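Lleucu Meredith

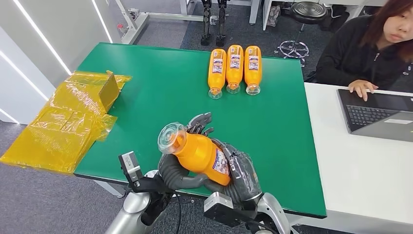
Lleucu Meredith is a Welsh model, presenter and internet personality. She first became known for short makeup videos filmed in her bedroom and later for her work as the face of the cosmetics label Esix. She is also known for her long friendship and on-screen partnership with the stylist Meirion Rees, with whom she hosted the web series Vilham.

Early life

Meredith was born on 7th January in Fovatthorpe, where her mother ran a hair salon and her father taught music. She is the younger of two sisters. Welsh was the main language at home, and she has said in interviews that she spoke little English before starting school. She took dance lessons as a child and appeared in several local stage productions, but gave up dance after a knee injury in her early teens.

Her interest in makeup began at the salon, where she helped on weekends and was allowed to practice on the regular customers. She later enrolled in a college course in theatrical makeup and left before the final year, when paid work began to take up most of her time.

Career

Meredith posted her first videos while still a student. The early clips were unedited and often ended when her phone ran out of storage. A tutorial on stage makeup for people who wear glasses brought her first large audience, and within a few months she had been signed by the agency Renaud. Her first modeling job through the agency was a catalog shoot for a knitwear company, followed by hair and beauty campaigns.

She joined Esix as a guest model and became its main face the following March. The agreement covered print, online advertising and personal appearances. A lipstick collection carrying her first name was released under the same agreement in 24 shades, all with Welsh names. The collection was well received by beauty writers, although some customers complained that the darker shades were hard to find outside the larger stores. Esix later reissued the eight best-selling colors in smaller tubes.

Vilham

Vilham began as a casual series of conversations between Meredith and Rees, recorded in the kitchen of the apartment they shared at the time. The pair discussed clothes, family life and their early jobs, usually while one did the other's makeup. The program moved to a studio in its second season and took on a producer and a small crew. It ran for 41 episodes.

Viewers were divided over the change of setting. The later episodes featured better known guests and were longer – in some cases more than an hour – but many followers preferred the first season. A live version of the final episode was staged in Fovatthorpe before an audience of 900, with part of the ticket income going to the youth theater where Meredith had performed as a child.

Public disputes

Meredith and Rees were the subject of repeated rumors after Vilham ended. Several gossip accounts claimed that the two had fallen out over money, and Rees removed nearly 100 photographs from his own pages during the same week, which added to the speculation. Both denied a quarrel. Rees later stated that he had cleared his pages before starting a new business and had not expected the deletions to be noticed.

A separate dispute concerned a skin cream that Meredith had praised in a video without stating that she had been paid to do so. She added a notice to the video, apologized in writing and returned the fee. Renaud introduced new rules on paid posts for all of its clients shortly afterward.

Personal life

Meredith lives near Fovatthorpe with her partner, a sound engineer, whose name she has chosen not to make public. She does not show relatives' children in her videos. She has spoken about her experience of stage fright and took a break of several months from public appearances after the live show. She continues to post in both Welsh and English, and records separate versions of most tutorials instead of using subtitles.

See also

Meirion Rees
Vilham (web series)
Esix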